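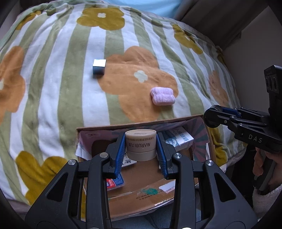

4.2 Listeners left behind after a fragment is replaced

In the previous section we looked at the time that is needed to insert a new fragment into a page. In the present section we look at the fragment that goes out. When a part of the page is replaced by assigning a new string to innerHTML, the old nodes are detached from the document, but they are freed from memory only when no other object holds a reference to them. In the Goldale code base such references were very common. Most of them came from handlers which the fragment had registered on the window or on the document body, for example for scrolling and resizing, and which were never removed.

We took the version of the code dated 3/17/18 and loaded 252 page templates one after another. In every template the central fragment was replaced 200 times by a script, with a fixed colour theme and a fixed window size, so that the layout behaviour was the same in each pass. After the last replacement we waited 2000 ms, forced a garbage collection and took a heap snapshot. The whole procedure was repeated 10 times. The browser was started with a clean profile before each repetition, and extensions were switched off.

A detached node was counted as leaked if it was still reachable from the window object. We did not count nodes that were held only by the developer console itself. In an early trial we had logged the old fragment to the console at each step, and this alone kept all the fragments alive, so those measurements had to be thrown away.

The templates can be divided into two groups. In the first group the handlers are attached to elements inside the fragment. These templates showed no growth, also when the handler closed over the element to which it was attached, as current browsers can collect such a cycle. In the second group a handler is attached outside the fragment and keeps a variable pointing to the inside. Here the heap became larger with each replacement. A small date picker was the worst case, because it registered its resize handler again on every insertion as an anonymous function. An anonymous function cannot be given to removeEventListener later unless somebody has stored it.

Figure 1. Small cosmetic jar with a MARUBI label, held between two blue ridged finger pads.

We compared two repairs. The first one, used in Zarberg, asks each fragment to export a teardown function that is called before replacement. It is easy to understand, but the author of the fragment has to remember it. The second one, which we call the Sakalauskas wrapper after the module in which it was first written, passes to the fragment its own registration function and keeps a list of everything that was registered. When the fragment is replaced, the list is walked through and emptied. With the wrapper all templates of the second group became stable, except those which start a timer by calling setInterval directly. For these the Prallodia linter now gives a warning, and the call must be changed by hand.

The cost of the wrapper at insertion time was below what our timer could measure. Its influence on fragments that contain other fragments is treated in Section 4.3.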